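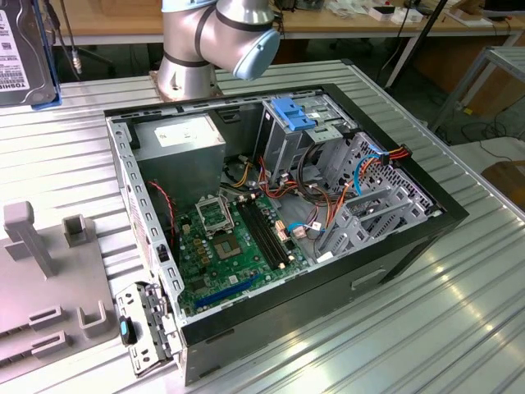 Illholm Seed Grant Applications: README

Contents of this folder

applications.csv holds one row per application received under the Illholm seed grant for early-stage founders. decisions.csv holds the outcome of each application. reviewers.csv holds scores, with reviewer names replaced by a short code. fields.txt lists every column and the values it can take.

Background

The Illholm program gives small grants to people who have a working idea for a technology business but have not yet raised outside money. It is run by Vass, which also handles payments and reporting. Applicants can be individuals or registered companies. A company must be no more than 2 years old on the day it applies. An individual who is awarded a grant has to register a company before the second payment is released.

The data covers one full call, which closed in July. It includes 200 applications. Withdrawn applications are kept and marked "withdrawn" in the status column. Applications that were started on the portal and never submitted are not included.

How the data was collected

Applicants filled in a form on the Calex portal. The export was made by Kinga Mészáros after the last decision letters went out. Tímea Hajdu removed names, street addresses, phone numbers and bank details. Free-text answers were read one at a time and anything that named a person or a customer was replaced with [removed]. Pitch decks and budgets were uploaded as attachments and are not part of this release.

Main columns

app_id: a random number, not the number shown on the portal
applicant_type: individual or company
sector: chosen by the applicant from a fixed list
stage: idea, prototype, pilot or first sales
prior_support: yes or no; counts grants and incubator places, not loans
requested: amount asked for, in whole euros
score_total: average of all reviewer scores, out of 70
status: awarded, reserve, declined, ineligible or withdrawn

Scoring

Each eligible application was read by at least two reviewers. If their totals were far apart, a third reviewer was added and the average was taken over all three. Ineligible applications were not scored, so score_total is blank for those rows. Please do not read a blank as zero.

Known problems

Sector is self-reported and not very reliable. Several software companies chose "manufacturing" when their customers were manufacturers. We left these as they were.

The stage question was reworded while the call was open. The column stage_version shows which wording the applicant saw. The older wording had no "pilot" option, and most people in that position seem to have picked "prototype".

Reserve applicants who were later funded still show as "reserve" in applications.csv. Use the final_status column in decisions.csv if you need the end result.

Use

The files may be used for research and teaching. Do not try to identify applicants. Do not use the scores to rank or screen new applicants in another program. If you publish, cite the folder name and the version.

Versions

1.0: first release
1.1: 4th April. Corrected the requested column for applications entered in cents. Duplicate reviewer rows removed. Thanks to Sándor Tóth at Serkton for reporting both.

Contact

Questions about the columns go to Veronika Lengyel. Requests to remove a record go to Shanti Maurya and should include the application number from the portal, which she can match to the app_id.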